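Namari Publishes Findings on Wrist Speed Fault and Pauses Use of Its Table Cleaning Arms

BRUNDBRIDGE, September 2019 - Namari, the maker of small robot arms for cleaning and sorting work, today publishes the findings of its inquiry into a speed fault in the Dunne arm. The company has asked all customers to keep the arms switched off until a corrected version of the control software is installed. No person was hurt. One work table and two tools were damaged.

The fault was first reported in May by the test hall in Brundbridge, where Dunne arms are used every day for wiping and brushing of flat surfaces. During a normal cleaning task, one arm turned its wrist much faster than it was told to. The arm was set to a limit of 55 millimeters per second at the tool. The log of the arm shows that it reached 200 millimeters per second before the operator pressed the stop button. The tool struck the surface of the table and left a dent.

At first the event was treated as a problem of one single arm. The arm was taken out of service, its wrist motor was changed, and the work in the hall continued. Namari now considers that this decision was wrong. The same fault appeared again on a second arm nine days later, and that arm had a new motor from the beginning. After the second event all work with the Dunne arms in Brundbridge was stopped, and the inquiry was opened.

The inquiry team examined 43 arms, including arms returned by customers. On 27 of them the fault could be produced again under test conditions. The motors, the gears and the cables of these arms were in good order. The cause was found in the part of the software which decides how fast the wrist is allowed to move when the arm changes from one task to the next.
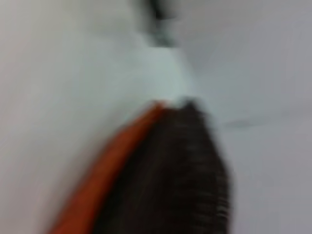 By the Namari Press Office, Brundbridge

When a Dunne arm finishes one task and begins another, it loads a new speed limit. Between the old limit and the new one there is a short moment in which no limit is active. In most cases the arm stands still in this moment and nothing happens. But if the operator has allowed the tasks to follow each other without a pause, the arm can already be moving. It then takes the highest speed that the motor can give, until the new limit is loaded or until somebody stops it.

The option to run tasks without a pause was added in the spring, after several customers asked for it. It saves time on long cleaning jobs. It was tested for accuracy and for wear of the tool, but the speed of the wrist during the change between tasks was not measured separately. The test plan for this option has been rewritten, and the wrist speed is now recorded during the whole test, also between the tasks.

The inquiry also looked at the camera on the wrist. The Dunne arm uses this camera to find the surface and to keep the tool at the right distance. When the wrist moves too fast, edges are smeared and the distance can no longer be judged well. A picture can be so strongly streaked that a dark, ridged shape and its orange-red border remain easy to notice, while smaller marks on the pale surface behind them lose their outline. The software did not treat such a picture as a warning. It continued to use the last distance that it had calculated, and for this reason the tool in Brundbridge came down on the table and did not stop above it.

Namari wishes to be clear that the camera did not cause the fault. It could have helped to end it earlier. In the corrected software, the arm checks the sharpness of each picture. If several pictures in a row are too blurred to use, the arm slows down and then holds its position until the operator gives a new command.

What customers should do now

Customers with a Dunne arm should switch it off at the main switch and leave it off. Using a lower speed setting is not a safe solution, because the fault does not depend on the setting. The option to run tasks without a pause should be turned off before the arm is used again, also after the new software is installed, until Namari confirms in writing that it may be used.

Arms that have struck a surface or a tool should not be opened or repaired by the customer. Please note the serial number, keep the log file and contact the service desk. Namari will collect the arm and check it without charge. A tool that was mounted at the time should be sent together with the arm, even if no damage can be seen on it.

The larger Nernska arm uses a different controller and loads its speed limits in another way. It was tested in the same manner as the Dunne arm and the fault did not appear. Customers with a Nernska arm can continue to work as usual. The check of picture sharpness will be added to the Nernska arm with its next regular update.

Delivery of the corrected software

The corrected software is being installed first on the arms in the Brundbridge test hall, where it must run through the complete cleaning program with operators present. Delivery to customers begins after this test is passed. Each customer will receive a message with the installation steps and a short test that has to be done before the arm goes back to work. The test takes less than one hour and needs a free table with nothing standing on it.

Orders for new Dunne arms are accepted, but no arm leaves the factory before the corrected software is on it. Some deliveries will be late. Customers who do not want to wait can cancel their order and get back the full amount that they have paid.

Namari regrets the trouble that this fault has caused, and also that the first report from Brundbridge did not lead to a stop of the work at once. Reports of unexpected movement are now sent directly to the safety group - also when a broken part seems to explain them - and the arm stays off until the group has answered.

The full report of the inquiry, with the speed logs of both events, can be requested from the Namari press office in Brundbridge. Questions about a single arm or an open order should go to the service desk.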